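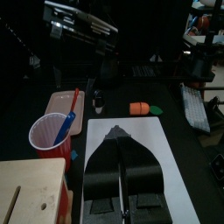
Gripper not opening / false close – notebook, September

Start 9:40 am. Table set from yesterday's list: white board in the middle, toy carrot past the far edge, red cup and pink tray on the left, wood box near corner. Task is carrot to tray. Same as the last batch, nothing clever.

What went wrong

Run 13 of the morning. Arm came down over the board, fingers nearly closed, and the controller said OPEN. Not a little open. Full open, 100 pct on the status page. Wrist view has the fingers side by side the whole time. So the planner thinks it has a wide open hand and goes down for the carrot with what is basicly a blunt stick.

Touched the table before I got to the stop. Light touch, I think. No alarm, no torque trip, which bothers me more than the touch does. Hit the e-stop, arm held, brakes OK.

Log from the Tudoment box around the stop:
– open command sent, ack received
– position reads full open in the very next line (too fast, fingers can't travel that quick)
– motor current flat
– no fault flag

So the position we get back is the commanded one, it's not measured. Or it's measured and stale. Those are different bugs and I spent way too long mixing them up.

Things tried, in order

Power cycle gripper only. Came back, homed, opened fine. Two good cycles then same thing again. Reports open, sits closed.

Power cycle everything. Same pattern, took longer to show up.

Swapped the gripper cable for the spare from the Kuneo drawer. No change. Put the old one back so we don't end up with two suspects. Spare is labeled now, it wasnt before.

Wiggled connector at the wrist while commanding open/close from the bench script. Got it to drop out twice with the cable pulled toward the post. Could not get it to drop with the cable slack. This felt like the answer for half an hour. But the drop-out gives a comms error, a real one, red text and everything, and run 13 had no error. So a bad strain relief AND something else. Ugh.

Manual push on the fingers with the power off: left and right both move, no grit, no catch that I can feel. Tape on the tips is ragged, little points sticking out to the sides. Wondered if the tapes were grabbing each other when closed. Peeled a bit, sticky. Could explain a slow open. Can't explain a controller reporting full open.

Driver

Looked at the driver after lunch (should have been first). The Baloch wrapper keeps a local copy of the position and fills it from the last command if the read times out. Timeout is 40 ms. No warning when that happens, it just hands you the old number with a fresh timestamp. Somebody's convenience from the early days, maybe mine.

Put a print on it. On a normal run it falls back every so often and it doesn't matter, next read fixes it. On a bad run it falls back every single time after the gripper stalls. So: gripper stalls closed, stops answering reads in time, wrapper makes up a nice answer, planner believes it. That matches run 13 line for line.

Still don't know why it stalls. Cycle count on the unit is just over 3,000 since last service, not a lot. Sticky tape is back on the suspect list as the trigger. Flat current doesn't fit tape though – if it was pulling against glue I'd expect a bump. Maybe current is cached too?? Check.

Safety bit, please read

The touch wasn't caught by anything except me. Torque limit on this arm is still at the Skandarent demo value, way too loose for work this close to the table. I've dropped it and added a floor height in the config. Don't undo either one to get a run to finish.

Until this is signed off:
– no unattended runs on this table, not even short ones
– one hand on the e-stop for the first descent of every run
– check fingers by eye or wrist view before descent, ignore the status page
– hands out of the cup and tray area while the arm is powered. If status says open and it isn't, it can also say closed and not be

Changes made today

Wrapper: fallback removed, read timeout now raises a fault and the arm holds. Ran the bench script after, faulted on the second stall like it should. First honest error all day.
Config: torque limit, floor height, both commented.
Cable: old one back in, zip tied loose at the wrist. Temporary.

Not done

– new tape on both tips, clean off the old glue first
– proper strain relief
– is motor current cached the same way
– go back through the earlier runs and flag any where the open reads full with no travel time. Some of the "missed grasp" ones are probably this. Don't use that batch for anything till it's done
– ask Kuneo if the stall shows up on their unit, same firmware I beleive

Powered down 5:15 pm. Left the table set as is, tag on the e-stop. Don't reset it without reading this page.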